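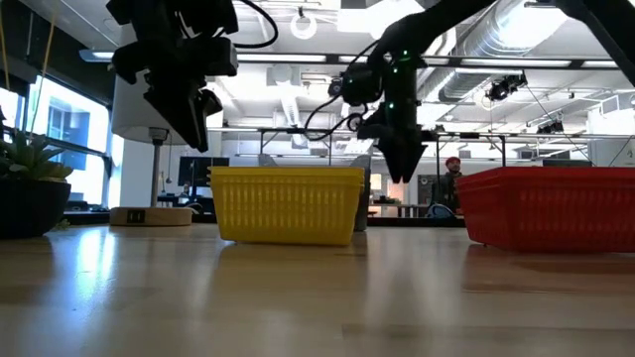 Yellow and red baskets, one of my favourite ways to sort things.

The Great Stash Sort

13 Feb 2021

Hello again, knitters of Cimton! I hope you are all keeping warm and have something nice on the needles. I've had a few emails since the last newsletter wondering what became of my grand January plan to go through all my yarn, so this month you are getting the full report, whether you like it or not.

It started with a grey sock. I was looking for the second ball of a grey sock yarn I knew perfectly well I owned, and I looked in the wardrobe, and under the bed, and in the suitcase we never take anywhere, and by teatime I had most of my yarn on the landing and still no grey. So I thought, right, it's all out now, I may as well do it properly.

My first attempt was to sort by colour. It looked wonderful! I had a whole rainbow going down the stairs and took ages over where the teal should go. Then I wanted something for a baby hat and realised I had thick wool, thin cotton and fluffy mohair all nestled up together under "blue", and I'd have to go through every last bit of it to find something that would do. Pretty, but no use at all. Back it all came.

The second go was by thickness, and this is the one I've stuck with. Lace and 4ply together, then double knitting, then aran, then the chunky stuff (which takes up far more room than you'd think and is mostly left over from one enormous cardigan). Inside each of those I've kept full balls apart from oddments. If a ball has lost its band I do the old trick of wrapping it round a ruler and counting the wraps to the inch, and then I write it on a luggage label and tie it on. I'd run out of luggage labels by the second evening and went over to bits of cereal packet, which work just as well and are already the right sort of stiff.

A word on moths, as I know it's on people's minds. I found one small hole in one skein of wool and went into a complete panic. Everything wool near it went into freezer bags and then into the freezer in shifts, on top of the peas. I leave it in for a fortnight, which may be overdoing it, and let it come back to room temperature still in the bag before opening it up. The skein with the hole has gone altogether. It was a mustard I never liked much, so no great loss.

Now, what to keep it in. I've changed my mind on this more than once. Big lidded boxes are good against moths and dust, but if I can't see it I forget I've got it and buy it again. Open baskets are lovely for whatever I'm using this month and hopeless for anything I want to put away for a year. So I do both now – the deep storage is boxed up and labelled on the end, and the things in progress live in small baskets where I can see them. Baskets with holes in the sides are good because you can thread the end of the yarn out through a gap and stop the ball leaping about the room. Do run your finger round the inside first though, as a rough bit of plastic will snag a soft wool in no time.

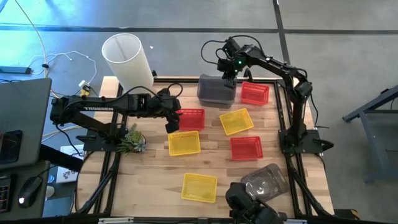 Small mesh baskets in red and yellow, and a couple of plastic containers as well.

If you have more than one colour of basket, I'd use it! Mine go like this: one colour for things I'm knitting for myself, the other for things I've promised to somebody. It's a bit of a nudge. When the promised ones start piling up I know I've got to stop casting on hats for my own head and get somebody's birthday mittens done.

Which brings me to the unfinished things. I found 12. Twelve! I laid them out on the spare bed and had a good hard look. A couple only needed buttons, and I did those the same night in front of the telly feeling very smug. One was a scarf in a stitch pattern I can no longer work out, with no notes, so I pulled it all back and washed the wool (wind it into a hank, tie it loosely, a soak in tepid water, hang it over the bath). The kinks dropped out beautifully. One is an Andalon jumper that I had got right up to the armholes and abandoned, and I cannot for the life of me think why, as it fits and I love it. It's on 4 mm needles, and I'd stolen those needles for something else and left the stitches on a length of kitchen string. It's back on the go now and I'm halfway up the yoke.

The best find was a cone of Dorkano 4ply in a soft heathery green that I must have bought from Crabtree years back, before they moved to the bigger shop. I put it on the kitchen scales and there's 235 grams left on it, enough for a short-sleeved top if I'm careful, or a good big shawl if I'm not. Cone yarn often has a bit of spinning oil in it, so if you've got some lurking, knit a little square and wash that before you decide on anything. My square went in feeling like parcel string and came out lovely and soft, and a touch wider as well, so I'm glad I checked before casting on.

I added up the metres in the sock yarn box too, out of nosiness, and it came to 1695. That will see me through socks till Christmas, so I'm having a little rule for myself: no new sock yarn until I've used half of it. I'm allowed to look at it. I'm allowed to go on the Crabtree website and put things in the basket and then shut the computer.

As for oddments, anything under a golf ball in size has gone in a jar for stitching up and for stuffing toys. Bigger bits of double knitting are set aside for squares. If you'd like to join in with the blanket, the squares want to be six inches, any plain stitch, machine washable yarn please, and leave a long tail for sewing up. You can hang on to them at home for now and we'll gather them all in when we can meet again. I'm so looking forward to that, and to proper cake.

If you've sorted your own yarn this winter, do write and tell me how you've done it, especially if you've found a sensible home for circular needles. Mine are still in a biscuit tin in one big tangle, and I've been pretending I can't see it.

And the grey sock yarn was in my coat pocket.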